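A morning at Walorico's open day in Jernthorpe

I got to Jernthorpe with wet shoes and a bad map, and I still had one of the best mornings I've had all year. Walorico trains robot arms for care homes, and once a year they open the doors and let people like me ask too many questions. The office is upstairs from a bakery (go hungry, or don't, I caved before I reached the stairs).

Most of the practice goes on inside simulated homes, so the first stop was a row of big screens. Kirsty Carnegie showed us around. She used to work night shifts at the Nidstead home, clearing trays and setting out drinks, and now she plans the tasks the arms rehearse. She can tell you exactly why a drink at the edge of a table is a headache. Her old coworkers send her lists of the small jobs that eat up a shift, and she turns them into practice rounds.

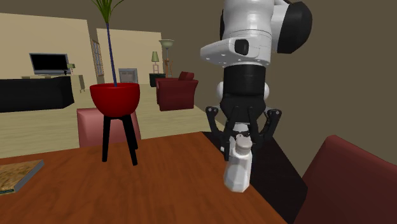 Bottle practice in the simulated living room.

What I loved was how much the staff argue about the details! Dariusz Zieliński writes the grip settings, and he and Kirsty went back and forth for a good while over how hard you should hold a bottle before somebody has opened it. Five years ago, he told us, he would have settled that alone at his desk. Now he doesn't sign off on a task until someone who has done it by hand has watched it on screen.

After coffee we moved on to the dining room, which has more on the table and a lot more to bump into. I could have stood there until lunch.
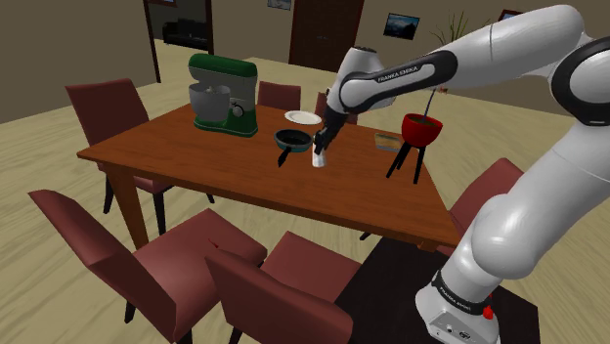 Cup work at the dining table, with the mixer and a pan for company.

Agnes Dow still works at Nidstead and had come along for the day. I asked her straight out if people there were worried about their jobs. Some were, she said, and the first meetings were pretty tense. What has changed for her so far is the paperwork: she spends part of each week writing notes for Kirsty, and she gets paid hours for it, which she had to ask for twice. She'd like the arms to take the late-evening dishes and leave breakfast alone. Breakfast is when people talk to her.

The next open day is in October. Take the bus from the station, get off at the stop after the bridge, and try the cheese rolls downstairs.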